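Air hockey is back in Jarkimley, and my wrist already hurts

Mar 2, 2024

If you've been walking past the old carpet store on the corner and wondering what all the clacking is, I have good news. The Ireo game hall has opened its air hockey room, and I spent most of last night in there losing to people half my age. I have a blister and a sore wrist, and I'm going back tonight.

For anybody who hasn't played since middle school, a quick refresher. You've got a smooth table with tiny holes in it, a fan underneath, a flat plastic puck and two round mallets. The air lifts the puck just enough that it hardly slows down, so even a lazy little push sends it flying. First to seven wins a game, at least by the house rules at Ireo, and a match is best of five. It sounds short. It's not short when the other guy can bank a shot off both rails and you're still looking at where the puck used to be!

The hall has four full-size tables, all from Mihăilă, a small builder I'd never heard of before this week (I asked at the counter how to say it and I still get it wrong). They feel different from the wobbly one at the bowling alley. The rails are livelier, the corners don't eat the puck, and the air is even all the way across, so you don't get that dead patch near the goal where everything just sits there and sulks. The tables are also quieter than I expected, which means you can trash-talk at a normal volume.

A game costs two dollars, or you can pay 12 dollars and play as long as you want until closing. I went for the second option and I think I got my money's worth by about nine o'clock. Kids under ten play free before dinner as long as a grown-up is with them, and there are step stools if they can't reach. There's a snack counter too, with popcorn and pretty decent lemonade. Please keep both off the tables. A sticky puck is a sad thing. 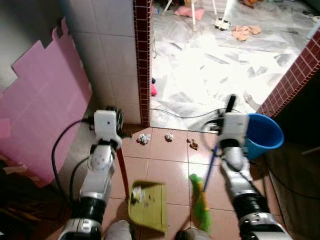 The spring tournament

Now for the part I'm really excited about. Ireo is putting on a tournament in April, and it's called the Iltik Cup. There are 32 places in the singles bracket, and you don't need a ranking or a club or your own mallets to get in. The entry fee is 40 dollars, and that covers practice time on the tables for the whole week before. First prize is 300 dollars plus a trophy that I've seen and can report is very, very shiny.

The format is double elimination, so one bad match won't send you home. You'd drop into the second bracket and keep going from there. Early rounds are best of three to keep things moving, then it switches to best of five once they get down to the last eight players. Each player gets one time-out per game, ten seconds long. I plan to use mine to shake out my hand and look thoughtful.

A few rules worth knowing if you learned to play in somebody's basement like I did. You can't put your mallet on top of the puck to stop it – that's a foul, and the other player gets possession. You can't cross the center line with your mallet either. Once the puck is on your side, you've got seven seconds to shoot it back over. And if the puck leaves the table, it goes to whoever didn't send it flying. I got called for that last one three times in a single game, so yes, I've been told to calm down.

There's talk of a doubles bracket as well, two players on each end with one mallet each. I tried it for a couple of games and it was total chaos, mostly elbows and laughing. The desk says they'll add it if enough pairs sign up, so if you've got a partner, go put your names down. If you don't have a partner, there's a sheet for that too (I'm on it, and I defend better than I attack).

Sign-up is at the front counter only for now. They're working on a web page, but it wasn't ready when I asked. Bring the fee with you, cash or card, and you'll get a slip with your practice times on it. Spectators get in free on the day, and the hall is bringing in extra benches so you can watch without leaning on the tables.

One last tip from a person who found out the hard way – wear short sleeves or roll them up. A loose cuff dragging across the table will cost you a goal sooner or later, and mine cost me the only match I was close to winning. The practice tables are open every evening until eleven, and I'm usually at the one nearest the snack counter if you want a game.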